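The Second Pair

I had 263 dollars left in the June budget and I wanted grippers. Not one gripper - a pair, the hand-held kind, so I could do drawers with both hands like a normal person. Mélanie Boychuk wanted a chair. We had been fighting about it since Tuesday, very politely, over a shared spreadsheet.

"Zakero rents them by the week," she said. "Why would you buy?"

"Ten weeks of renting and we've bought them anyway!"

She typed something into the sheet. I looked down at my hands and tried to remember whether I'd added in shipping.
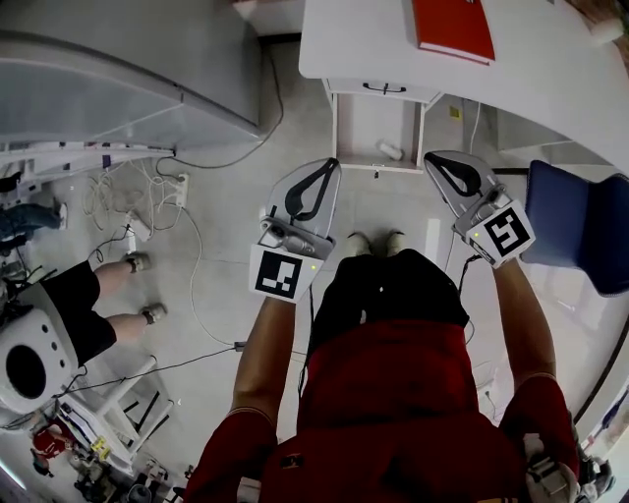
What Herkance Wanted

Herkance wanted four payments up front and a fifth on delivery, and their salesman, Uriel Cuautle, had the nicest voice I've ever been overcharged in. He asked what we'd be picking up. Small stuff, I told him, out of drawers.

"Small stuff is hard on the pads," he said sadly. "You'll want spares."

So I put spares on the sheet. Mélanie took them off. I put them back on under "office supplies" and went to try the cabinet again (keys in the lock, top drawer shut) before she could scroll down that far.

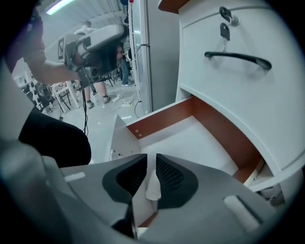 Something small and white between the pads, with the drawer open.

"I can see office supplies, you know," Mélanie called over.

I asked her what kind of chair she had in mind.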